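Jobs | Notices | Rooms | Contact

Print this page | E-mail this page

Wanted: people to sort slippers, Tikgate store room

Peeters wants two people for 12 shifts at Tikgate in July, matching and putting away pink slippers and small framed mirrors. The pay is $214 a shift. I wrote this ad, and I have my doubts about the job, so read it before you apply.
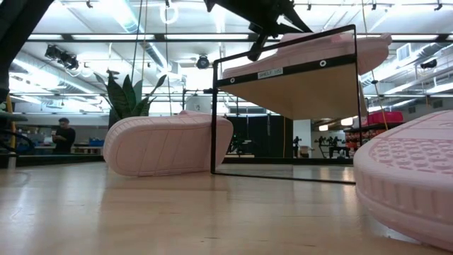

Marloes De Bruijn wrote in to say the work is easier than I make it sound, and that anyone who has ever tidied a hallway can manage it. Maybe so. Her hallway doesn't have 1775 items on the stock list.

The plan, sent over from Hesness, says each slipper will find its partner in one pass. I've seen plans from Hesness before.

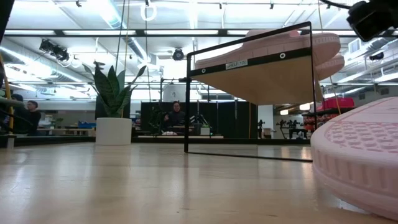

You'd also be checking the mirrors for scratches and fingerprints. We are told a quick look will do. I'd allow more time than that, and bring a soft cloth.
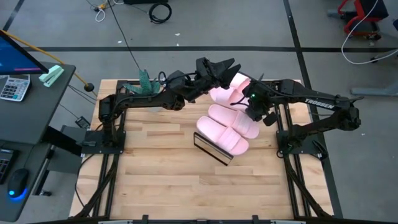 Pairing is where I expect trouble. The left and right of a soft slipper are not as different as the supplier claims, and when they lie about on the table at angles, with a mirror down among them, you have to pick each one up to be sure. If that sounds dull, it probably is.

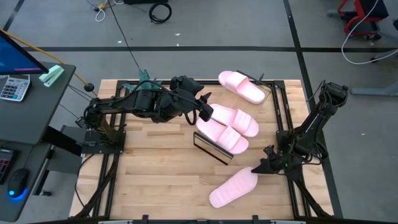
Reading time: 2 minutes

No experience needed, supposedly. Patience would help. Shifts start at 8 a.m. and are meant to end by 2 p.m., though I wouldn't book anything for 2:15. There is a bus from Pisthorpe, which the timetable says runs every 14 minutes. Write to the Tikgate desk with the dates you can work.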